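Visit Report: Zonon Household Goods, Brodcombe Site

Members of the Wolville Housewares Society visited the Zonon premises at Brodcombe in August. The party of 18 was received at the main entrance at 9:30 a.m. and divided into two groups for the tour. The program covered the sample library, the finishing area and the rooms in which small items for the bathroom and dressing table are tried out in use.

The sample library holds 2765 pieces, arranged by room of the house and then by year. Members were permitted to handle items from the open shelves. Particular interest was shown in the Triệu range of cups and small dishes, which is offered in 57 colors and finishes. Our hosts explained that pale speckled finishes have sold steadily and will be kept in the coming catalog. Several older soap dishes, no longer in production, were also brought out at the request of members.

In the finishing area the groups were shown how rims and corners are checked before packing. Noise levels made discussion difficult, and questions were taken afterward in the corridor.

The final part of the tour concerned storage of everyday items on a limited surface. The work there deals with plain matters: whether a hairbrush is better kept lying flat or standing in a cup, how wide the cup should be, and how far the handle should reach below the rim. A narrow cup takes up little of the shelf, but a brush with a large head may lean in it. Members with retail experience observed that customers often buy a cup for toothbrushes and later put it to other uses.

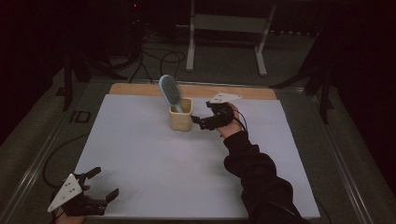
Light blue hairbrush standing in a small square cup, Brodcombe.

A light lunch was served at 12:15 p.m. Copies of the current price list were distributed, and members wishing to order samples should do so through the Society office. The return coach journey of 87 miles was completed without delay.

The Society records its thanks to Zonon for its hospitality. Notes on the finishing area will be circulated separately.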